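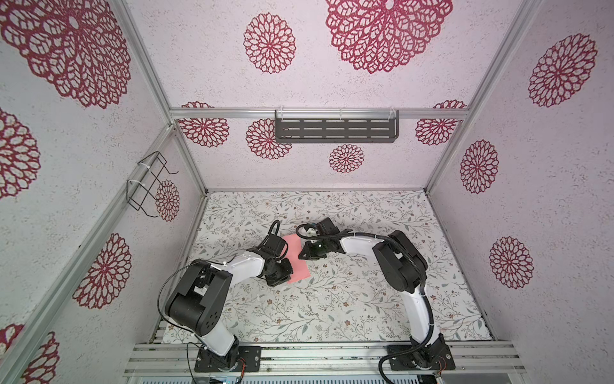
Issue 3, page 2

Gillach Two-Arm Teaching Cell

Overview

The Gillach Two-Arm Teaching Cell is a self-contained workstation for recording demonstrations of handling tasks that need two hands. An operator guides both arms through a task, either by holding them directly or by working a pair of leader handles from a separate desk, and the cell stores the movement of every joint together with the camera pictures. The recordings may be replayed on the same cell or passed to a learning program.

The cell is supplied to universities, further education colleges and company research departments. It is intended for light objects of the kind found in a kitchen, a workshop drawer or an office. It is not a production machine and should not be specified as one.

Handling of soft objects is the most common use of the cell among present customers. Sponges, cloths and foam blocks change shape when gripped, and a movement written out in advance seldom suits them for long. A person steering the grippers corrects for this without much thought, and those corrections are the part of the recording that the learning program needs. The soft-object task set, which includes sponge work between the two grippers, is described under Task Sets below.

Construction

The cell is built as an open-fronted compartment on an aluminium frame. Both arms are bolted through black mounting plates to a single rail along the front edge of the work surface, and reach inwards over it from left and right. The positions of the plates on the rail are set at the factory and recorded on the test sheet. Customers who move a plate must run the alignment routine before making further recordings, as demonstrations taken before and after the move cannot be mixed.

Cables are led along the outside of each arm. They should be checked for rubbing at the elbow at the start of each working day. A cable which has pulled tight over a gripper will resist the wrist and will be felt by the operator as a stiffness that does not belong to the task.

A slotted shelf and a wire rack may be fitted inside the compartment for tasks that involve putting things away. Both are optional and are ordered separately.

Linings and Work Surfaces

The walls and the work surface accept printed linings, which are changed by hand. Linings are offered in plain, floral, medallion, wood-grain and checked patterns. A learning program trained against one background only is liable to fail when the background is changed, and customers are advised to spread their recordings over several linings. Patterned linings should be smoothed flat before use. Creases cast small shadows and may also catch a gripper finger moving close to the surface.

Linings of different patterns may be combined in one session. The pattern code of each should be entered in the session record before the first demonstration.

Showing a Task by Hand

In hand guiding, the motors are released to a light hold and the operator moves each arm by its forearm. The weight of the arm is carried by the controller, so that the arm remains where it is left. A foot switch starts and ends each recording.

Hand guiding is quick to learn and gives the operator a direct sense of contact with the object. Its chief drawback is that the operator's own hands and sleeves appear in the camera pictures. It is therefore recommended for setting up a task, for teaching fixed positions, and for short courses in which students meet the equipment for the first time.

Two operators may guide one arm each. In our experience this works poorly for soft objects, where the two grippers must give way to one another, and is best avoided.

Showing a Task by Remote Control

For remote control the cell is used with the Livurico leader desk. The desk carries two small leader arms with finger loops. Each movement of a leader arm is followed by the matching arm in the cell, and closing the finger loop closes the gripper. The desk is placed so that the operator can look directly into the compartment. Where this is not possible, a screen may be used, although operators generally take longer to judge depth.

The leader desk is the preferred method for recordings that will be used in training. The operator remains clear of the work area and nothing enters the pictures except the arms and the object.

Before each session the operator should bring both leader arms to the rest position and wait for the tone. If the tone is not heard, the leader and follower arms do not agree and must be aligned again. Starting without the tone is prevented by the controller.

Operators should work at a steady pace with small movements. Long pauses are recorded as part of the task and are later copied by the learning program. Where an operator needs to think, the demonstration should be stopped, discarded and begun afresh.

Sessions should be kept short. Tiredness shows first in the wrist, and a tired operator tends to press harder on the object than the task requires.

Task Sets

Task sets contain the objects, a printed task card for each exercise and a blank session log. Three sets are offered at present.

Soft objects. Sponges, folded cloths and foam blocks. Exercises include turning a sponge over on the surface, passing it from one gripper to the other, standing it on its long edge and pressing it flat with both grippers. The handover exercise is the most demanding of the set and should be left until operators are confident with the rest.

Tidying. Small boxes, lidded pots and trays, for use with the optional shelf. Exercises include lifting a box with both arms and sliding a tray along the shelf.

Joining. Caps, plugs and large push-fit parts. One gripper holds while the other fits. This set is not suitable for hand guiding.

Objects may be replaced by the customer's own, provided that each can be lifted by one gripper and contains no liquid.

Recording and Review

Recordings are managed through the Chambi session program, which is supplied with the cell. Each demonstration is saved with the task name, the operator's initials, the lining codes and a result mark entered by the operator at the end. The mark is either kept, doubtful or discarded. Doubtful recordings are held apart until a second person has viewed them.

The internal store holds 2000 demonstrations of ordinary length. The program gives a warning when the store is nearly full and will not overwrite earlier material. Recordings may be copied to an outside drive at any time when the arms are at rest.

It is good practice to review the first few recordings of a session before continuing. Faults in lighting, camera focus or object placing are easily missed at the desk and can spoil an afternoon's work.

Learned movements are tried out through the same program. The operator should keep a hand on the stop button throughout any trial and should begin at the reduced speed setting. The first trial of a newly trained movement must be made without objects on the surface.

Safety

The stop button releases the grippers slowly and holds the arms in place. It does not cut power to the cell. Before linings are changed, cables handled or objects retrieved from behind the arms, the main switch must be turned off and the arms lowered by hand to the rest position.

Long hair and lanyards must be secured during hand guiding. Students should be supervised by a person who has completed the operator course.

Training and Support

A one-day operator course is held at our Semurdale training rooms, and can also be given at the customer's site where suitable space is available. The course is limited to 8 places. It covers both methods of demonstration, daily checks, changing linings, and the keeping of session records. The next courses are planned for June.

Delivery takes roughly three weeks from confirmation of order. The cell is delivered assembled and is placed, levelled and tested by our staff. A sturdy bench and a clear space at the front for the operator are required.

Enquiries about specifications, task sets and course places should be addressed to Rianne Groen, Education and Research Sales, Gillach. Please state the intended use, the number of operators and whether the leader desk is required.

Supplied with the Cell

Compartment with both arms fitted
Controller and foot switch
Stop button on extension lead
Two sets of gripper fingers
Chambi session program
One plain lining and one patterned lining
Test sheet and operator handbook

Available Separately

Livurico leader desk
Slotted shelf with brackets
Wire rack for side wall
Further linings
Task sets: soft objects, tidying, joining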